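20 Apr 2023

Feet up, tea made, and I'm going to get this down while I'm still cross enough to remember the order of things.

So the gripper bit me. Well, it nipped me, and Wim says I'm allowed to say "bit" because there's a mark. It's on the soft part between thumb and finger on the left hand and it's gone a nice plum colour. I've had worse from a deckchair. But it shouldn't have happened, and the reason it happened is the sort of thing I'd have told somebody else off for, so I suppose I'd better tell myself off properly.

Some background, for when I read this in ten years and have forgotten what I did for a living. We're on the clothes job for Talteo at the moment. They want an arm that can pick up a garment, fold it and put it down in a tidy pile, and before the arm can do any of that, people have to do it by hand, over and over, holding the same sort of gripper the arm will have. You squeeze, the jaws close, you do the fold, you let go. The marker cubes tell the software where the jaws are and how wide they're open. Then the software (ours is called Wisteo, and I have many words for it) chews the whole lot over and either says the take is good or throws it out.

It had been throwing things out since we got to Imthorpe. Not all of them, which would have been easier! It would take four or five in a row, perfectly happy, and then on the next one it would decide the left jaw had jumped sideways through the right one and come out the other side. Wim had a look at the plots before lunch and said it was a lovely bit of modern art. I'd done that take myself and I can promise I didn't pass one lump of metal through another.

We blamed the light first. You always blame the light. Then we blamed the floor, because it's that marbled grey stuff with wandering lines all over it, and Wim had a theory that the software was seeing little squares in it. I put a plain sheet down and did the fold again over that, and the jaw jumped exactly as before, so that was the floor cleared. Then we blamed me. I was apparently "waggling". I do not waggle. I did one very slowly, like somebody carrying soup, and it still jumped.

It was gone two when I finally did what I should have done first thing and just held the left cube between finger and thumb and pushed. It moved! Only a hair, and with a tiny click, and then it clicked back when I let go. The screw underneath had worked itself loose and the cube was free to turn a little on its mount. So every time the jaws closed on something thick, the cube got a shove and swung, and the poor software thought the whole jaw had gone for a wander. It was reporting perfectly truthfully on a cube that was lying to it.

And it explained why some takes were fine. Thin things, no shove. Thick things, shove. We'd had T-shirts at the start of the session and then moved on to the heavy stuff with linings, and I never put the two together.
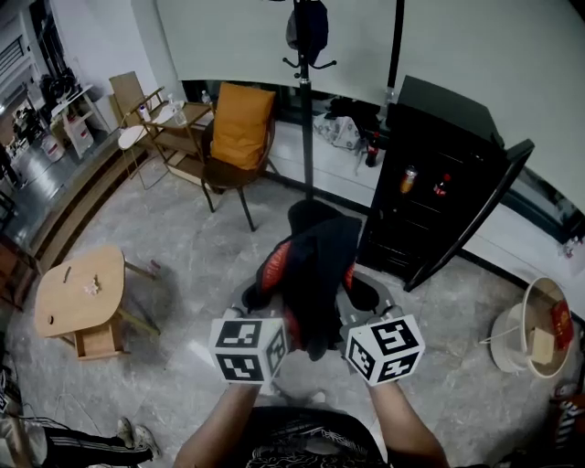

I was so pleased with myself about the click that I wanted to see it happen. That was my mistake, really, all of it came from that. I had something thick and folded clamped in the jaws, and I thought, I'll reach round and feel the screw while it's under load. Which meant taking my left hand off where it's meant to be and poking it in near the hinge side, with the thing still closed and still live. There's a release on this gripper, and when you press it the motor gives one more little squeeze before it opens. We all know it does that. It's on the sheet that Geerts sent with it, in the box with the spare pads. It's there so that it knows where "shut" is. I've read that sheet. I have actual biro on that sheet.

Well. I shifted my grip to get a better angle, my right hand leaned on the release, and it gave its little squeeze with a bit of me in it.

I said a word. Wim came across so fast he kicked the cable, and then of course the laptop lost the gripper altogether and put up its big red box saying the device was missing, as if that was the thing to worry about. The jaws had opened again by then, as they're supposed to, so I was free, just standing there with my hand under my armpit hopping. Cold tap for a good while. No blood at all, full movement, I can type, obviously. It throbs a bit when I forget about it and pick something up.

Wim was very good and very annoying. He was good in that he made me sit down and he fetched ice and he didn't say anything until I'd stopped swearing. He was annoying in that when he did say something it was "Why was it powered?" and I hadn't got an answer. I said I wanted to feel the play under load. He said you can feel the play under load with the power off, because the jaws stay where they are, they don't let go. And he's right, they do stay where they are. I'd forgotten that. Or I'd never really thought about it, because when you've been holding a thing all day it stops being a machine and turns into a sort of extra pair of hands, and you don't switch your own hands off before you scratch your nose.

That's what's bothering me more than the bruise, I think. The arm at the workshop has a cage round it and a big red button and a light on top, and I wouldn't dream of putting my fingers anywhere near it without the button pushed in and a padlock on. This one's small and you hold it against your tummy and so I'd filed it in my head with the tin opener. Same motor, though! It's the very same motor as on the arm, that's the whole point of it.

So I've filled in the form. I was tempted not to (it's a pinch, who fills in a form for a pinch) and then I thought about whoever we get in for the July sessions, who'll be students most likely and will have been shown the gripper for ten minutes, and I filled it in. I put down the bit about reading the sheet as well. I'm not proud of that line but it belongs there. Wim signed it and added in his tiny handwriting that the release should have a guard over it, something you have to lift, and I think that's a better idea than anything I'd written in the box marked "suggestions", where I'd put "be less daft".

Then I rang Geerts, expecting to be on hold till bedtime, and got a very nice woman straight away. She asked me which pads we had on. I said the thick ones. She asked if the little squeeze had been turned down for the thick ones. I said, can it be turned down? There was a bit of a pause. It's in a menu. There's a setting from 1 to 12 and they ship it on 7, and she'd have had us on 2 for cloth. So that's been changed, and I tried it on a rolled-up sock and the sock barely noticed. She's also going to send a new mount for the left cube with a pin through it so it can't turn even if the screw does work loose, and she didn't sound at all surprised about the screw, which made me think we aren't the first.

For now the cube's done up tight with a dab of thread glue, and Wim has drawn a line in pen across the cube and the mount so we can see if it's shifted. Cheap and cheerful. I rather like it. We're to look at the line before every take, both sides, and whoever's doing the cable calls it out. I did grumble that it would slow us down and then I remembered how much of our week had gone in the bin because I hadn't pushed a cube with my thumb.

Talking of which — the bin. We've got 2,695 takes saved from this job and we now have to work out which of them have the wobble in. Wim thinks he can get the software to find them by looking for any take where the left cube swings at the moment the jaws close and swings back when they open, because a real jaw never does that. I think he's right, but I also think it'll miss the small ones, and somebody's going to have to sit and look at those. I expect it'll be the one with the sore hand who can't hold the gripper tomorrow. He hasn't said so yet. He's only asked, very casually, whether I can still use a mouse.

I'll have to tell Talteo too. I started an email and it came out sounding like an apology from a train company so I deleted it. I'll ring them instead. I'd sooner say it straight out: the marker was loose, some of what we sent you is wrong, don't train on any of the thick stuff until we've been through it. They'll be all right, I think. They'd be a lot less all right if they found it themselves when the arm started flinging coats about.

The silly part is that I did one more take before we packed up. Wim wasn't keen, but I wanted to know, so he held the gripper and I stood well back with my bag of ice and called the steps out. Same thick bundle, same fold, nice and steady. Pen line dead straight afterwards. The plot came up with both jaws going in and both jaws going out, as smooth as you like, and no modern art anywhere. One take proves nothing much, I know, and we'll want a good long run of them. I still did a little dance. Then I banged my hand on the door handle going out.

Need to remember: more ice, thread glue (the small tube, the big one dries up), ring Talteo before ten, and ask Wim if he's got the lid for my flask.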